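Simulation and planning > Wrist camera policy stops short of the knob

bemwood_arm
Posted 09:14
Training a policy in sim to grasp a wooden knob on a long shaft. Wrist camera only, no depth. It lines up well, then stops with the shaft between the open fingers and never closes. Out of 2255 rollouts I get 311 clean grasps. Most of the others end in the same pose. Control runs through the Ukitano bridge, if that matters. Has anyone had this?

N_Simoes
Posted 09:40
What does the gripper channel look like over the last second or so? If your demos have a pause before the close command, the policy learns the pause.

bemwood_arm
Posted 09:58
It hovers just under the threshold. The demos do have a pause. Américo Sampaio recorded them by hand and he waits before squeezing.

flonadance
Posted 10:22
Then trim the pauses and retrain. We had this on a drawer task. Cut every idle run longer than 3 steps and it went away.

tbaptista
Posted 10:51
I don't agree that it's only the pause. With one wrist camera and a textured grey wall behind, there isn't much to tell the network how far it is from the knob. The shaft looks nearly the same over a long stretch of the approach. I'd randomise the wall texture and the camera pose before touching the demos.

flonadance
Posted 11:05
Randomising the wall won't give it depth. It'll just make training slower.

tbaptista
Posted 11:17
It stops it using the seam in the wall as a ruler, and I'd bet that's what it's doing now. Shift the seam up a bit at test time and see where the arm stops.

bemwood_arm
Posted 13:32
Tried that. Moved the seam, kept everything else fixed, same seeds. The stopping point moved with it, though less than I expected. So there is something in it. I've also trimmed the demos, which leaves 1293 that I trust. Retraining overnight with the trimmed set and the old wall, so I only change one thing.

N_Simoes
Posted 13:50
Good. Log the raw gripper output as well as the thresholded one. Is the planner handing over before the last bit of travel or is the policy doing all of it?

bemwood_arm
Posted 14:06
Planner gets it to a pre-grasp pose, policy does the rest. The handover pose has some noise added – not much, I might widen it.

flonadance
Posted 14:15
Widen it. And post a wrist view of where it stalls. I'd like to see how much room there is either side of the shaft.

bemwood_arm
Posted 14:29
Plenty of room, it isn't touching either finger. Wrist view from the old checkpoint, before trimming:
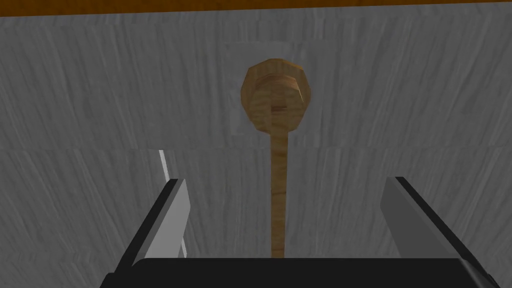
Wrist camera, old checkpoint, fingers open either side of the shaft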